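Cluneo Drops Late Fees on Toys, Will Try Asking Nicely

2021-02-14

CLUNEO – The city will stop charging late fees at the Bhat Street Toy Library in June, ending a nine-year effort to make toddlers return things on time.

The City Council approved the change at a meeting that ran well past the bedtime of everyone it affects. Under the new policy, families who keep a toy past its due date will get a phone call, then a second phone call, and then what the ordinance describes as "a further reminder in a friendly tone." The ordinance doesn't define a friendly tone. A motion to define it was discussed for longer than the budget for street sweeping and then withdrawn.

The toy library, on the ground floor of the old Dranitex thread mill, lends puzzles, blocks, ride-on cars, dollhouses, play kitchens and a drum set that the staff would be happy to see go missing. Borrowing is free. Keeping is where the city came in. Since opening, the library has charged a quarter a day per item, with no upper limit, a detail that seems to have been left out by accident and that drew little attention until last fall, when the city switched to new billing software.

The software, made by a firm called Divetti, went through the old records and did what it had been bought to do. In one weekend it mailed 619 overdue notices. Some went to families who had moved away. One went to a dentist's office. One went to the toy library itself, for a bin of wooden train track that had been under the front counter the whole time.

"We owed ourselves eighty-one dollars," said Zoia Pylypenko, who runs the library. "I called the number on the notice and it was my number."

The largest bill came to just over $1,000, for a stacking ring toy with a replacement cost of twelve dollars. The child who borrowed it is now in fourth grade and has stopped taking an interest in stacking. His mother, Tamara Sirko, brought the notice to the January meeting, along with the toy, minus the blue ring, and asked whether the city would like to work out a payment plan or take the rings as collateral.

"I'm a person who pays her bills," Sirko told the council. "I would just like to know how many of these I now own."

Council member Uriel Meléndez, who sponsored the change, said Sirko's question was the moment he knew the policy had gotten away from the city. He had looked up the totals beforehand and found that the toy library's fees, as actually collected, covered the cost of the envelopes in five of the last nine years. In the other four years the city lost money on envelopes.

"If you look at this as a revenue program, it's a very good way to buy stamps," Meléndez said.

The opposition, such as it was, came from Vitalii Kovalchuk, the city's finance director, who said he had no objection to children or to toys but wanted it noted that parking tickets had also started out small. He asked what would keep a family from checking out a tricycle and simply never coming back. Pylypenko answered that the child would get bigger. Kovalchuk said he would accept that as a control.

He also pointed out that the balances already on the books have to go somewhere. Under city accounting rules, money owed by a four-year-old is still money owed, and it has been appearing under receivables between the marina slips and the ice rink. The council agreed to write off the whole amount. That took a separate vote, a short recess, and a ruling from the city attorney that the stacking rings were city property and could be accepted at the podium without a receipt. They spent the rest of the evening on the clerk's desk, where at least two people were seen stacking them.

Written comments ran heavily in favor. One resident asked that the fees be replaced by a deposit. Another supported the change but wanted the hours fixed first, a complaint that comes up at most meetings on most topics and which in this case has something to it. Bhat Street is open Tuesday and Thursday from ten until noon and on the first Saturday of the month, except when the first Saturday falls on a holiday weekend, when it moves to the second Saturday, except in winter. Several families told the council that they had tried to return a toy on time and had been beaten by the calendar. One father wrote that he had driven around with a plastic barn in the back seat for most of a summer and that it had become part of the car.

Pickup has been by appointment at the side door since last spring, and that has helped in one way. Staff now see who is coming and can ask about the barn.

Starting in June, the library will add evening hours on Wednesdays and put a return bin outside. The bin was the most expensive part of the proposal. The first design was a standard book drop with a slot that would take a puzzle if the puzzle was not in its box. The second would take a dollhouse but would also, the city's insurance carrier observed, take a child. The version now on order has a wide shelf and a door that locks behind each return, and it will be bolted to the loading dock on the mill's east side. Anything larger than the shelf still has to come in through the door during open hours.

Large toys are also the ones people keep. According to Pylypenko, puzzles come back in a week, usually with a note about which piece was already missing, and ride-on cars come back when the weather turns. Play kitchens go out in the fall and settle in. They are bulky, they get a corner of the living room, and by the due date there is a restaurant running in there, with regulars. The main body generally makes it home in the end. The small parts travel separately, over a period of months, in coat pockets.
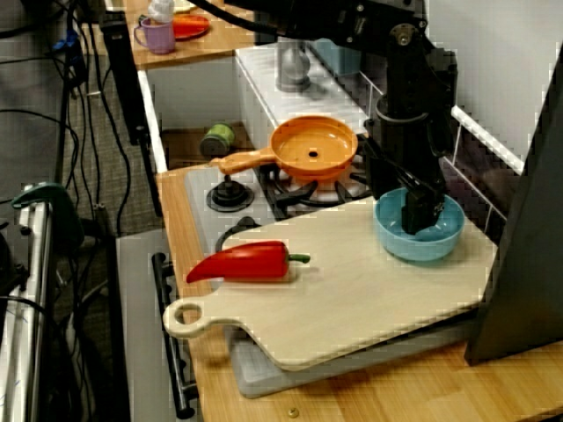
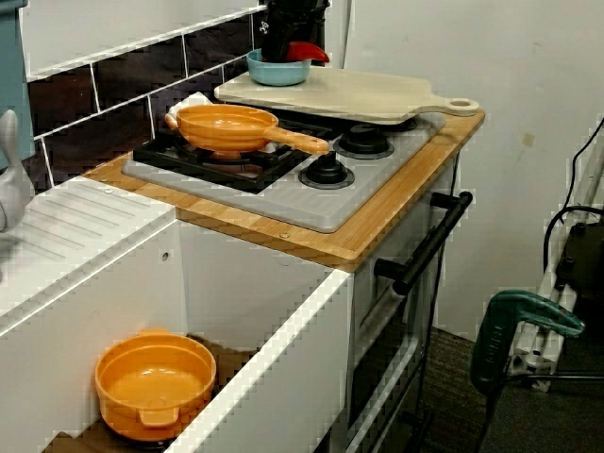
A play kitchen, with a cutting board and a light blue bowl.

The staff keep a drawer of strays, and families who are short a saucepan or an egg are welcome to go through it when they bring a set back. Nothing is logged. Kovalchuk asked whether that amounted to an untracked inventory, and Pylypenko said it amounted to a drawer. The exchange is in the minutes.

Other details of the new policy are still being worked out. A family with a toy more than a season overdue won't be able to borrow another large item until the first is returned, but can go on borrowing puzzles and books, on the theory that there is a limit to how much trouble can be made with a puzzle. Toys that are lost outright will be billed at replacement cost, with a cap, and the cap is printed on the checkout slip in type that Meléndez described as "large enough to be a little insulting." Families can also settle a lost toy by donating one of similar size in decent condition. The drum set has been excluded from this provision to prevent people from donating a second drum set.

Ivan Pasichnyk, who lives across from the mill and has borrowed from the library for two children and now a grandson, said he had paid every late fee he was ever charged and did not want any of it back. He did ask whether there might be a certificate. The clerk said she would look into it.

Divetti has been asked to turn off the automatic mailings before the change takes effect. The company replied that the feature can be paused but cannot be turned off, and that the pause itself generates a notice to each account holder confirming that no notice will be sent. The city has asked for a quote on stopping those.

The Bhat Street Toy Library will take returns of any age, no questions asked, at the side door on Tuesdays and Thursdays. Families who still have the blue ring should ask for Pylypenko.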